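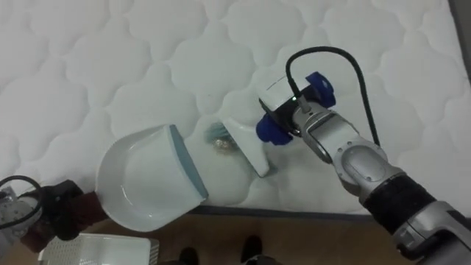

Brerness Family Lodging: Progress Report to the Vusenov Fund

4 min read

This report covers the second half of the grant year, from July through January. It was written by Kyu-ri Ji, who manages the lodging, with the budget section by Adalberto Seixas. The first report covered the lease and the hiring of the night desk staff, and we won't repeat that here.

Nights provided

We provided 2,341 guest nights in this period, compared with 1,490 in the first half. A guest night is one room used for one night, however many family members sleep in it. Most of the increase came after September, when the hospital in Clurkby began giving our phone number to families at admission. Before that, many families heard about us several days into a stay, after they had already paid for a motel or slept in a waiting room.

The typical stay got longer. We had planned for stays of under a week, and the intake form and the linen order were both built on that. Families with a child in intensive care often stay for a month or more. We changed the intake form in October so that the leaving date can be left open, and the desk now checks in with each family every few days.

We had to turn families away in November and December. The desk did not keep a good record of this at first, so we can't give a reliable number. A refusal log has been in use since the start of January and the next report will include it.

Transportation

The evening shuttle between Brerness and the hospital runs on weekdays. It leaves the lodging at 5:30 p.m. and makes the last return trip at 9 p.m. Ridership is steady but the last trip is too early for parents who want to be there when a child falls asleep. Yoo Transit, which operates the van under contract, has quoted us a price for a later return. We would like to try it for one quarter, using money left over from the first-half transportation line.
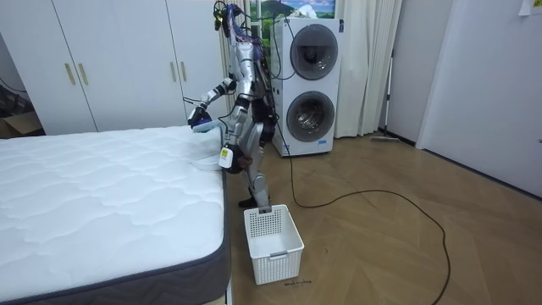 Page last changed: January, 4:15 p.m. (budget section revised)

Budget

Spending is under plan overall. Rent and utilities are on plan, though the gas bill for December was higher than we allowed for. Staffing is under plan because the weekend desk position was open until late October. Laundry is over plan. Longer stays should have meant fewer full changes of bedding, but families with a patient at home between treatments are asking for clean sheets more often, and we think that is a reasonable request.

We are asking to move part of the unspent staffing money to laundry. The form for this was sent with the quarterly statement and we have not had an answer yet — please let Adalberto know if a different form is needed.

Changes to the building

The lease in Brerness allows us to use the upper floor beginning this spring. The landlord has finished the work on the back stairs and the fire inspector has signed off on it. The remaining items are the second exit sign, the hallway heater and a lock on the linen closet. None of these is paid for by the grant.

The shared kitchen is the part of the building we hear about most. There is one stove, and at 6 p.m. several families want it. We put up a sign-up sheet in August, took it down after complaints, and put a simpler one up in November. The second sheet has worked better. Guests also asked for a labeled shelf for each room, and those are in.

What guests told us

Guests get a short card when they check out. Return of the cards has been poor, partly because families often leave at odd hours and in a hurry. The comments we do have are mostly about the price (there is none, and people find this hard to believe), the walls between rooms, and parking. Two families wrote that the night desk helped them find an interpreter, something we had not planned for and should.

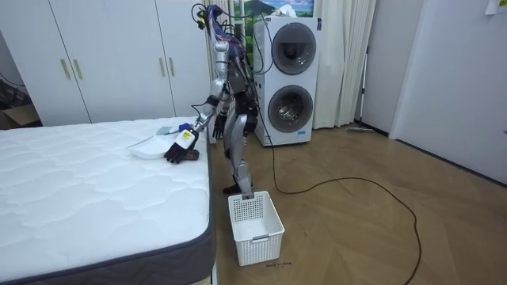

Will the upper floor be open before the grant ends?
We expect it to open in April, which leaves two months of the current grant. If the hallway heater is delayed again it will be May.

Next steps

Kyu-ri will meet with the hospital's social work office in February to agree on how referrals are made when we are full. We also plan to write down the rules for extending a stay, which the desk now decides case by case. The desk staff have asked for this more than once.

The final report is due at the end of June. Receipts for the second half are available on request.

Related
First-Half Report to the Vusenov Fund
Clurkby Shuttle Times and Stops
How to Refer a Family
Brerness House Rules
Weekend Desk Position (filled)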